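Usberg Toy and Game Library
Progress report to the Berhe Fund
Report date: 2023-05-03
Period covered: November to the end of April

1. Summary

The grant of $1,000 was given to us to replace worn containers, repair incomplete block sets and set up a proper checking table for returned items. The containers have been bought and are in use. The checking table is set up. Repair of the block sets is behind where we said it would be, for reasons given in section 4. We have not gone over budget and do not expect to.

2. What we said we would do

Our application listed the following work:

Replace the cardboard boxes used for block sets and small toys with open baskets that can be wiped down.
Set up one table for checking and sorting returns, separate from the lending desk.
Go through the block sets, match loose pieces to their sets and replace what is missing.
Write a short checking guide so that anyone on shift can do the job the same way.

3. Work finished

Containers. We looked at plastic tubs and wicker baskets. The tubs were cheaper but the lids cracked on the samples we had, and families told us they were awkward to carry on the bus. We chose shallow wicker baskets from Brorano. They are light, they stack when empty, and the low sides let a small child see what is inside and reach it. The first delivery had two baskets with split rims. Brorano replaced both at no charge, but the exchange took longer than we were told.

The old cardboard boxes have gone to recycling. We kept their labels and are copying the set numbers onto cloth tags that tie to the basket rim. Tags are done for the toddler shelf and the puzzle shelf. The block shelf is next.

Checking table. The table is in the back room. We cover it with a plain white cloth so that small pieces show up and do not roll as easily as they did on the bare top. The cloth marks quickly and needs washing more often than we planned for, so we bought a second one from the supplies line. The cost is included in section 6.

Checking guide. This is one page, kept in a plastic sleeve in the back room. The steps are: take everything out of the basket, shake out the basket and wipe it, compare the pieces with the list on the tag, put back only what belongs, and leave any stray piece on the table until its set is found. We changed the order after the first few weeks. The early version had people wipe the basket last, and by then it was full again.

4. Work still under way

Block sets. There are seven sets of colored blocks in the collection. Two are now complete and back on the shelf. The others are still being matched. The main difficulty is that the sets were bought at different times and the blocks are close in size without being the same. A red cube from one set looks right in another until it is put next to its neighbors. We had planned to sort by color first. That was slow and led to mistakes, so we now sort by size and look at color afterward.

Replacement pieces are on order from Truretix, which sells single blocks. Our first order was for the wrong size. It was our error, and the return postage came out of our own funds and not the grant.

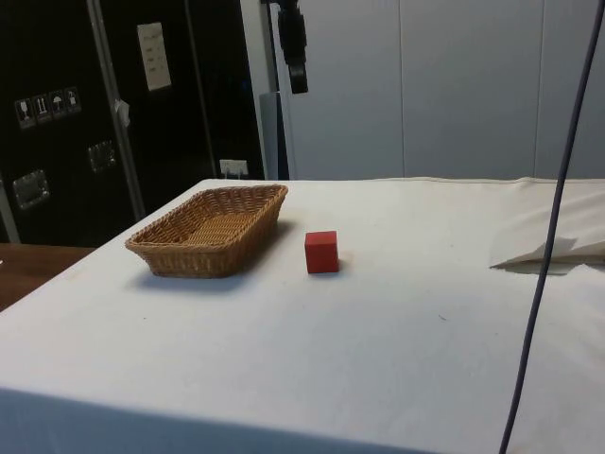
Checking table with an empty basket and a single red block.

Stray pieces. The rule about leaving a stray on the table works well on quiet shifts. On busy ones the table fills up and pieces get put into the nearest basket. We are going to try a small tray for strays, kept at the back of the table, and will tell you in the final report whether it made a difference.

5. Use by families

We have not changed how we record loans, so the numbers will come with the annual return as usual. Staff on the lending desk say that returns take less time at the counter now that the contents are checked in the back room. A few parents have asked whether they can buy a basket like ours, and we have passed on the supplier's name. One complaint was received about a rough end of wicker catching on a sweater. We trimmed it and added a look at the rim to the checking guide.

6. Spending

The baskets took the largest share of the grant. The remainder has gone on the two cloths, tags and cord, and the Truretix order. The amount not yet spent is set aside for the last replacement blocks. Receipts are attached in the order they were paid.

7. Next steps

Finish matching the block sets.
Tie tags to the baskets on the block shelf.
Place the second Truretix order once the missing pieces are listed by size.
Try the tray for strays.

We would like to keep the final report date as agreed. If the second order is delayed we will write to you before that date with a revised one.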